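Success metric for two-arm chessboard clearing: per piece or per episode?
Asked in Robot Learning, 10th April

avus_bench
I am trying to reproduce the board clearing result from the Vornotdale report. Two arms share a rail in front of a chessboard. Black pieces go in the teal bin on the left, white pieces in the yellow bin on the right. My training set is 791 teleoperated episodes.
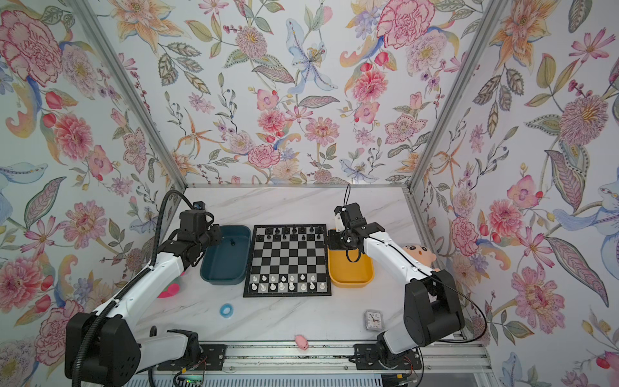 The report gives one success figure and does not say what it is a fraction of. If I score per piece, the policy looks good. If I score per episode, with a single missed pawn counted as a failure, it looks terrible. Which is normal for this kind of task? I also log the state of both bins during a run and don't know if that is worth keeping.
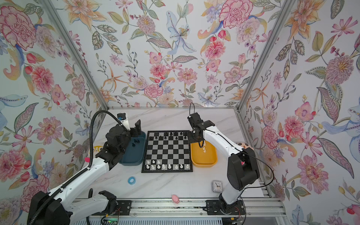
Both colors partly sorted, black to the teal tray and white to the yellow.

Grirkmont
Report both. A per-piece rate hides the fact that errors are not independent. Once a pawn tips over against its neighbor, the next few grasps tend to fail as well, and an average spreads that out until you can't see it.

Keep the bin log. Split it by arm too. In our runs over 47 evaluation boards, most of the lost time came from one arm waiting while the other was near the middle files. 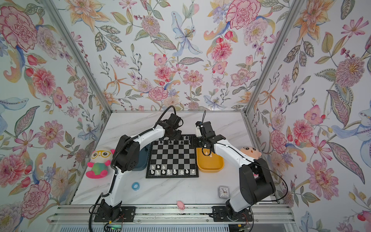 Check that your timeout is the same for every condition. We changed ours in March and had to discard the earlier numbers. Also state how you treat a piece in the wrong bin. We count it as a failure even though the square is clear.

sydorenko_lab
just use per piece, everyone does

Vornotdale_reader
I disagree with the answer above. Per piece is fine for a grasping paper, but the claim here is about long tasks, so the number of pieces placed before the first error is more useful. Plot it as a survival curve. We had 1,057 grasp attempts labeled by hand and the curve took 2 extra lines of script.

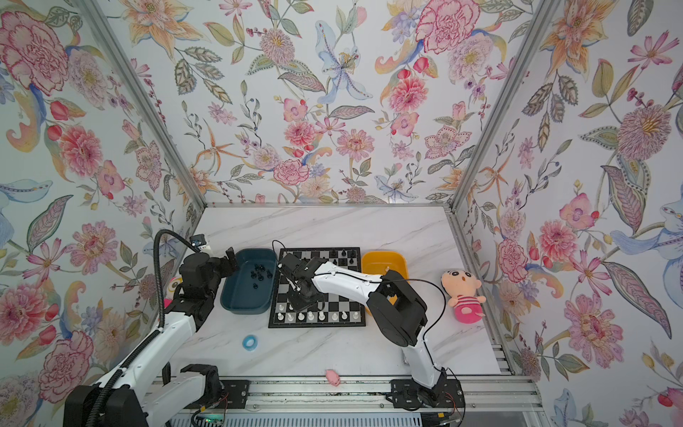
One more thing to fix in advance is the starting layout. If some trials start from a full board and others from a partial one, the two groups should not share a curve. Partial boards have wider gaps between pieces and the grasps are easier. Write the layout into the episode header and filter on it later.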